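Sovelard Community Help
Home > Workshop and Small Machines > Gears and Drives

Laying out small gear parts before reassembly: cloth, mat or tray?

Posted by gearbox_novice
13 Sep 2024
548 views

I have a small reduction gearbox out of a bench-top winder, a Flurkow, and I have it down to parts on a table. There is one small steel spur gear, a larger disc-shaped part, two short shafts, keys and spacers. The gearbox ran noisy before I took it down and I want to clean and check everything before it goes back together.

My questions are these.

1. What should I lay the parts on? I have been using an old bath towel and it leaves lint in the teeth. I also have a rubber mat, but it smells of oil and marks the parts.

2. How do I tell ordinary machining marks from damage? The larger part has faint rings and some scratches on its flat side. I don't know if those were there from new.

3. Does it matter which way around the small gear goes back on? I did not mark it. The two end faces look the same to me.

The manual I have is a scan and the page with the exploded view is missing. The spare parts list gives a price of 22 for the small gear and 125 for the large one, so I would like to keep the old ones if I can.

Yao-tsung Yip
Member, 90 posts

I rebuild small drives for a living, so I will take these in order.

On the surface: get rid of the towel. Terry cloth sheds, and the loops catch on tooth edges. Use a plain, tightly woven cloth in one flat color. Dark gray works well for me. Bright steel shows up against it and so do most small spacers and clips. A black cloth hides oiled parts, and a white one glares under a lamp. Make it big enough to cover the table, and don't worry about fold creases. They don't matter unless you have very small round parts that roll, and in that case a crease will usually stop them.

Keep the parts close together in the middle, in the order they came off the shaft. People spread things out to the edges and then knock them on the floor.

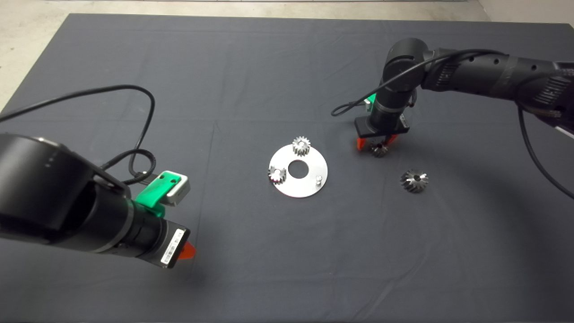
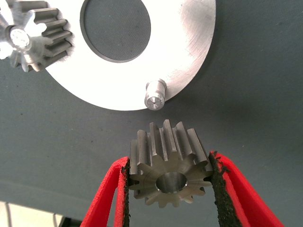
On the marks: faint circular rings on a flat face are normal. They come from the lathe and they follow the center of the part. Scratches that cross the rings came from something else, usually handling or a bit of grit. Run a fingernail over them. If the nail doesn't catch, leave them alone. If it catches on a face that rubs against a spacer or a washer, rub the raised edge down with a fine stone and oil, then clean the part again. Don't try to polish the whole face. You will change the thickness and gain nothing.

Light matters for this. A lamp pointed straight down washes out a bright flat face and you can't see the marks at all. Move the lamp low and to one side and turn the part slowly.

For the small gear, look at the teeth at an angle, with the end face and the length of the teeth both in view. The edges should be crisp for the full width. What you are looking for:

- a step worn partway along the tooth, meaning the two gears were not lined up
- a shiny band near the tip on one flank only
- small pits near the middle of the flank
- a tooth that is thinner than the ones next to it

Look in the bore too. A smooth, bright bore is fine. A ridge or a dark ring of rust in there means it has been moving on the shaft.

Hold it by the sides with something soft. Bare pliers will raise a burr on a tooth and then you have a new noise to find. Cheap pliers with rubber pads glued in the jaws are good enough.

On which way around: if the faces look the same, the wear will tell you. The driven side of the teeth will be a bit shinier. Find the shiny flank on both gears and put them together so those flanks meet. If you see no difference at all, it won't matter much, but mark it this time. A dot of paint on the outward face is enough. Don't use a center punch on a gear that small.

tallis_bench

Agree with most of that. I use baking trays with a sheet of paper in the bottom. Parts can't roll away and I write the part names on the paper. The paper goes in the recycling after, so there is no oily cloth to wash.

For cleaning I use Zistura degreaser and an old toothbrush, then blow it dry. Check the can first if you have plastic gears in there. Yours sound like steel so you should be OK.

Is it noisy in both directions or just one? If it is only one I would look at the bearings before I spent money on gears.

hollowaypk

just buy the new gears, not worth the time

gearbox_novice
Original poster

Thanks all. I changed the towel for a flat gray cotton sheet and it is much easier to find things. My nail does not catch on any of the scratches on the large part, so I am leaving them.

With the lamp down low I could see a shiny band on one side of the small gear's teeth. I have matched that up with the large one and put paint on the outward face.

tallis_bench, it was noisy both ways but worse in reverse. One of the bearings feels rough when I turn it by hand, so I have ordered a pair. The old ones went in last July and I may have pressed them in by the wrong ring.

Yao-tsung Yip

Rough by hand is enough reason to replace it. Press on the inner ring when it goes on the shaft and on the outer ring when it goes in the housing. A socket of the right size makes a good pusher. Oil the teeth lightly before you close the case and turn it through by hand a few times before you connect the motor.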